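3.2 打呼噜的豚鼠和我们的耳朵

先交代一下这一节为什么写得有点啰嗦。上一节讲的是问卷，数字整整齐齐，看着很舒服；可一到家访录音，事情就没那么听话了。我自己养了很多年豚鼠，一直觉得自己“听得懂”它们，结果做完这部分工作，信心掉了一大截（好在豚鼠们不知道）。

我们请参加研究的家庭在家里录音，每户录4个晚上，从喂晚饭前开始，到家里人关灯为止。录音笔放在笼子外面，离食盆一臂远。为什么不放笼子里？试过，被啃了。预研究阶段我把一支录音笔用布袋挂在笼壁上，第二天早上布袋还在，录音笔的防风海绵没了。从那以后，家访手册里就多了一条“请放在牙齿够不到的地方”，这条后来成了各家执行得最好的一条。

最后进入分析的录音来自25户，剪出可用的叫声片段1415段。剪片段这活儿我原以为一个月能做完，真做起来从春天拖到了夏天。豚鼠叫的时候，电视也在响，孩子也在喊，冰箱门一开，几只豚鼠一起吹哨，后面跟着主人一句“知道了知道了”。这些人声按照知情同意书的约定都要消掉，可消得太干净，叫声的高频部分也跟着没了。我们最后的做法是：人声盖住叫声超过一半的，整段不要；不到一半的，只取前后干净的部分。肯定丢了一些好材料，我有点心疼，但也想不出更好的办法。

标注分两轮。第一轮用Dirkilik，这是组里自己写的小工具，界面丑得很，不过能把频谱和笼内录像并排放着看，这一点帮了大忙。第二轮在Wudance上做，由另外两位没看过录像的标注员只凭声音判断。类别我们没有另起炉灶，就用养宠物的人都熟悉的那几种叫法：吹哨、咕噜、咯咯低语、磨牙，再加一个“说不清”。坦白讲，“说不清”这一类是我坚持要加的。同事担心大家一累就往里面扔，我担心的恰恰是没有这一类，大家一累就往“咕噜”里扔。两种担心都有道理，我们就先加上，看结果再说。

结果呢，两轮标注不一致的片段有123段，其中大部分都卡在“咕噜”上。这一点我觉得特别有意思！很多主人在问卷里写，豚鼠咕噜就是高兴，跟猫一样。可是对着录像看，同样是咕噜，有的豚鼠瘫在主人腿上，眼睛半闭，身子是软的；有的却浑身绷紧，缩在角落里，因为隔壁有人在用吸尘器。光听声音，我们的标注员分不大出来，我也分不出来。音调高一点、拖得长一点的，往往是紧张的那种，但例外太多，我不敢把它写成规律。

这里要插一句关于主人的话。我们在每户录音结束后都回放几段给主人听，请他们猜当时发生了什么。吹哨几乎没人猜错，毕竟每天被催饭催出来的。咕噜就热闹了，同一户里夫妻两个意见相反，各说各的，谁也不让谁。有一位女主人听完自家豚鼠的录音，很肯定地说这是别人家的。还有一家的小朋友，每次都先问“它旁边有没有黄瓜”，然后才肯回答。我把这句话抄在了自己的笔记本首页，因为这孩子问的就是情境，而我们设计问卷的时候，情境那一栏只给了一行空。
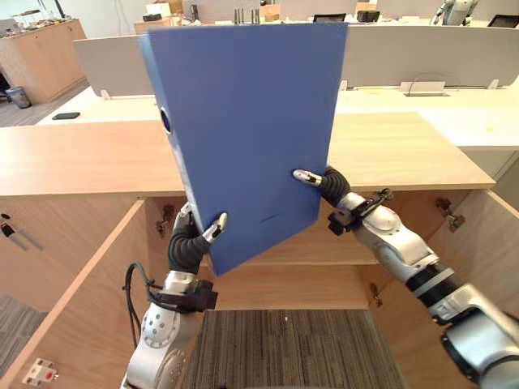 图3

还得说说纸质日志。每家除了录音，都要每天写几句：喂了什么，什么时候清的笼，有没有客人，豚鼠有没有躲起来。原先我们打算全部改成手机填写，在Dumlao这个试点小区先试了一轮，回收率惨不忍睹，大家填两天就忘了。换回纸笔以后反而好了，日志就夹在干草袋子旁边，抓草的时候顺手写一笔。代价是字迹，有些页沾了菜叶汁，有些页被主角本人咬掉了一个角，录入的同学边录边骂。缺角的那几页，能向主人问清楚的补上，问不清楚的按缺失处理，不猜。

健康方面的信息也要提一下，因为豚鼠不舒服的时候往往叫得少，安静并不等于满意。我们请合作的宠物诊所Medgate在录音开始前给每只豚鼠做了一次简单检查，看牙、称体重、听呼吸。四月份那一批里有一户的豚鼠牙齿过长，主人完全没察觉，只觉得它“最近性格变文静了”。这一户先去治疗，没有进入分析，等它恢复以后主人又来报名，可惜那时候录音阶段已经结束了。我挺遗憾的，要是能比较它治疗前后的叫声，这一节可能会好看得多。

编码规则的最后一次修改是在2023-07-12，之后就没有再动过。那次改动很小，只是把“主人在场”拆成了“主人在房间里”和“主人的手在笼子里”两项。拆开以后，咯咯低语这一类立刻清楚了不少：人在房间里走来走去，豚鼠不大理会；手一伸进来，不管是不是带着菜叶，低语就开始了。至于它们在嘀咕什么，是认出了这只手，还是只认得菜叶，我们这套设计回答不了。要分开这两件事，得让主人空着手去，陌生人带着菜叶去，还得换着顺序来，这是下一个实验的事了。

最后提醒想用这批数据的同行两点。第一，参加的家庭都是自愿报名的，说白了都是很爱豚鼠的人，笼子大，草管够，和宠物店里的环境差得很远，别拿这里的吹哨频率去跟店里的比。第二，养单只的和养一对的要分开看，成对的豚鼠会互相带着叫，一段录音里常常分不清是谁先开的头。凡是分不清的，我们在数据表里标的都是“笼”，没有标到个体，分析时请以笼为单位。各类叫声与日志情境的对应关系放在3.3节讨论。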